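Bench Notebook
Filed under: Workshop log / Props & Florals
3 min read
2025-08-19 – posted by the florals bench

Picking up where I left off, which was halfway through the stem bin with no clear idea of what we still own. The Parnport window job needs roses and hydrangeas and I'd promised a number before lunch. Well, the number is 105 roses, if you include the ones with bent necks, and I do include them, because bent necks go at the back and they look fine there!

The hydrangeas are trickier. We have two batches mixed together, the older Cesov ones and the newer lot from Virutus, and on the shelf you'd swear they were the same blue. Put them on a white top and I think the Virutus ones are a touch grayer. Maybe it's only the light at my end of the room. I'm going to look again in the morning before I write it on a label. 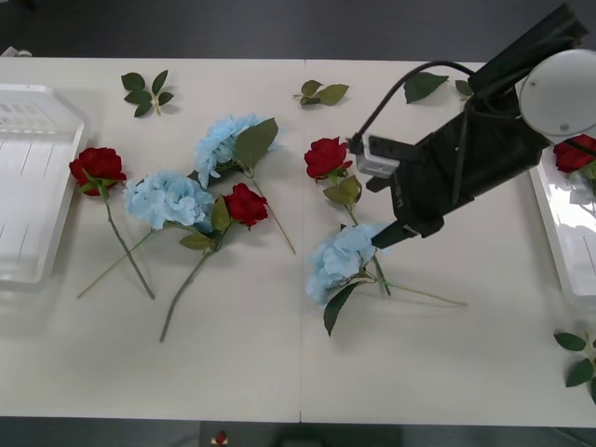
Anyway, sorting. I've been going back and forth on whether to sort by color or by stem length, and I'm now on the side of color first. Red in one container, blue in the other, then fuss with lengths later at the cutting board. When I did it by length in February I ended up with mixed bundles and had to pull them all apart again to fill the Ulloa order, and pulling them apart is how you lose leaves.

Speaking of leaves. Loose ones go in the shallow box, please, not back in the bin. The little sprigs slide right off if you grab a stem low down and drag it out from under the others, and then they sink to the bottom and get crushed flat. I fished out almost 60 last week. Most were OK after a bit of steam and some pinching, a few were past saving.

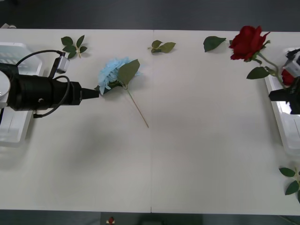
Lift by the head end or just under it, that's my feeling. The stems cross over each other the minute you put them down, and a long one levers its neighbors all over the place if you pick it up by the tail. I tried laying them out all facing one way first – very tidy, took forever, made no difference I could see to how fast they went into the baskets.

Fraying: I went through the fabric roses with the magnifier (the good one, somebody please stop putting it in the glue drawer). What I look at is the underside, where the green bits join the stem. The petals can be fluffed up and forgiven for nearly anything, but if the green is coming away the whole head starts to spin and then you're regluing it in the shop window with people watching. 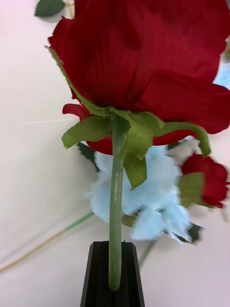
For regluing I still like the slow glue better. The fast one is tempting and it does grab, but it leaves a shiny ring on the fabric and I can't get it off. A dab on the end of a skewer, push the collar up, stand it in the foam block and go do something else. I've got 28 set aside for this and I'd be happy to hand half of them over to anyone who's bored.

Also, we're low on green tape. I had one roll going and it's down to the cardboard, so I've added it to the list with foam blocks and a new brush.
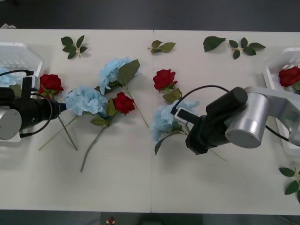

PROPS & FLORALS BENCH – WORKSHOP NOTES

Baskets, then. I do like the slotted ones for this, the dust drops through and you can see what's in there without tipping it out. One flower deep is best for the blooms you care about. Pile them up and the hydrangeas go flat on one side, and they take ages to come back (a cool hair dryer helps, a warm one doesn't, ask me how I know).

Parnport want 50 stems for the first window and haven't decided on the second. I'll pack the red on its own and send the blue after, once I've made up my mind about the two batches. Still to do: check the cutters, find the lid for the leaf box, and write new tags for the shelf, the old ones have faded so badly I was reading them by guesswork.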